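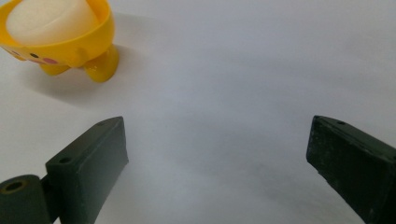
Section 4. Acceptance rules for recorded grasp demonstrations

A demonstration is accepted or rejected as a whole. Operators do not trim a bad approach and keep the rest. The first check is the start pose: both fingers in view, jaw open, target object in view and clear of the gap between the fingers. A yellow chick container standing up and to the left of an open pair of fingers, on a plain white surface, meets all of these. The object may touch the image border at the start – it may not leave the view during the approach.

4.1 Surface. Use a matte covering with no print or markings. Soft shadows are allowed. Hard shadows that cross the object are not. Glossy objects are recorded under diffuse light only, and the highlight must not hide the rim or edge to be gripped.

4.2 Fingers. Inspect both fingers before each block of 12 demonstrations. Scuffs and surface scratches are logged and left alone. A crack, a loose pivot or play at the tip ends the block. Fingers are replaced in pairs, and the calibration in Section 3 is then repeated.

4.3 Containers with contents. Record the container and its contents as two entries in the object sheet. State which of the two is to be grasped before recording starts. If the contents shift during the lift, the demonstration is marked "disturbed" and goes to the second reviewer.

4.4 Naming. One object, one name, for the whole course. Do not rename an object after the first block, even if the name is poor.

4.5 Review. In the Varker set, 2,571 demonstrations were submitted and 1,872 passed. Most rejections fell under the start pose rule. Students should read the rejection log before the February lab session and bring one case they would have decided differently.

Reviewers for this term: Nattawut Sombatkul (first review), Ľubomír Ďurica (second review). Disputes go to the second reviewer in writing – the decision is entered in the log with the rule number.

Revision 11/01/2021. Replaces all earlier copies of Section 4.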